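Planning an Evening Out in Plarby: A Guide for Visitors

Issued by the Plarby Visitor Office. Prepared by Glykeria Gkikas.

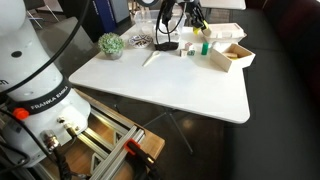

Before you travel

Most music halls and dance clubs are in the Nellano quarter, between the river and the old market. Opening hours change in April, when the summer timetable begins. Visitors should check the hours of each venue before setting out.

Step 1. Choose a venue

The Vrettos is the largest dance hall in the city and admits up to 1,572 guests. The Drarent is a seated jazz club with 166 places, and tables must be reserved. Smaller bars in the quarter do not take bookings.

Step 2. Reserve and pay

Reservations for the Drarent may be made by telephone or at the box office, which opens at 4 pm. A table is held for 20 minutes after the time booked. Groups of more than eight should write to the club in advance.

Step 3. Arrange transport

Tram 46 runs from the central station to Nellano until midnight. After that hour, night bus 58 follows the same route and stops outside the Vrettos. Licensed taxis wait on the north side of the market square.

Step 4. On arrival

Guests must carry photographic identification. Coats and large bags are to be left at the cloakroom, and the ticket should be kept until departure. Re-entry to the Vrettos is not permitted after 1 am.

Lost property

Items handed in at either venue may be collected from the Visitor Office on production of identification.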